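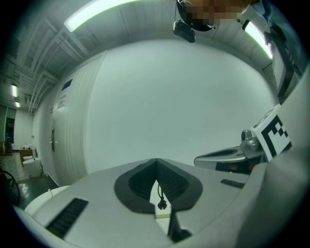
I have fallen completely in love with singing in a choir, and I'm going to go on about it for a bit, so get yourself a tea. I joined in April, having not sung in front of another human being since primary school, and I now arrange most of my week around it. We're called the Burnano Singers and we do a bit of everything – folk songs, old hymns, one very fast thing in Latvian that I still can't get my tongue round. A lot of how it feels comes down to where you sing it. Give me white walls and bare beams overhead, even with fluorescent lights, over anywhere with thick carpet and curtains. Carpet eats your top notes! Hard walls hand them back to you, and suddenly you sound like someone who knows what they're doing.

I'm an alto, or I am now. I turned up sure I was a soprano because I'd always sung along to the tune in the car, and sopranos get the tune. Efraín Usuga, who leads us, had me sing up and down a scale a few times and then very kindly moved me two rows to the left. I was a little bit crushed for all of ten minutes. Then we did the first proper song and I heard what the altos do, which is sit in the middle of the chord holding the same note for what feels like a fortnight while everyone else wanders off, and then move down by one tiny step and change the whole colour of it. I got goosebumps on my arms. I still get them, in the same place in the same song.

The warm-ups deserve a mention as well. We hum, we yawn, we blow raspberries going up and down like a motorbike, we say "red lorry, yellow lorry" until it falls apart. I felt a complete fool the first evening and now I do the raspberries in the shower (sorry, neighbours). They do work, though. If I skip them my voice is all gravel until half past eight.

I can't read music, by the way, and plenty of us can't. I'm picking it up slowly. I can tell when the line goes up and when it goes down, I know what a rest looks like, and I've gone through most of a pencil writing BREATHE in capitals over the long phrases. For learning at home I record the alto line on my phone and play it while I'm washing up. My advice to any beginner would be to stand next to somebody solid. Mine never seems to come in wrong, and for the first month I just sang a split second behind her and hoped.

Our first concert was in Karkent, in a church with a stone floor and an echo that went on for days. There were around 200 people in, which is a lot of faces when you're used to seeing the back of the tenors' heads. I came in early in the second verse of the second song, quite loudly, and carried on living. The last piece was the slow one by Afolabi that we'd been fighting with since spring, with 4 parts that split and split again, and we had never once got to the end of it in tune. We got to the end of it in tune! You could hear the last chord hanging up in the roof after we'd shut our mouths, and Efraín kept his hands in the air until it had gone.

I was so full of it afterwards that I couldn't sleep, and lay there singing the alto line in my head until gone two.

We've just been given the winter music and there's a Clukico carol in it with a proper alto tune, sixteen whole bars, all ours. I've been humming it at the bus stop. If you've got a choir anywhere near you that doesn't do auditions, please go along and sit in the back row for an evening. Take a pencil and a bottle of water, and wear something warm if it's a church.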